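Étagère à casiers Dostent, avis après 3 semaines

Achetée pour l'entrée, livrée par Wiketti le 10 octobre, un samedi matin, pile à l'heure. Deux colis, lourds. Prévoir quelqu'un pour monter les escaliers (merci Michalis).

Montage : long. La notice est en anglais et en coréen, schémas minuscules. Les chevilles rentrent bien, les vis un peu moins — j'en ai foiré une dès le début. Le SAV a répondu en deux jours, pièce envoyée gratuitement, rien a redire. 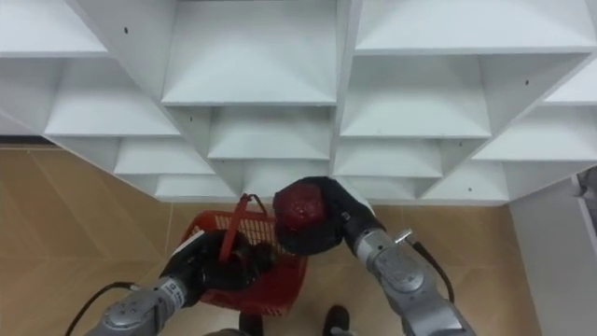

Casiers blancs, vus d'en haut.

A l'usage : stable une fois fixée au mur. NE PAS sauter cette étape si vous avez des enfants. Le blanc marque vite, coup d'éponge toutes les semaines chez nous. Odeur de neuf pendant quatre ou cinq jours, fenêtre ouverte et c'est passé.

J'avais regardé la Helldale avant, plus jolie mais délai interminable, et la Cheon, jamais en stock. Pour le prix je referais le même choix je pense. Un point en moins pour la notice, un demi pour les cartons imposibles à plier.

Note : 3,5/5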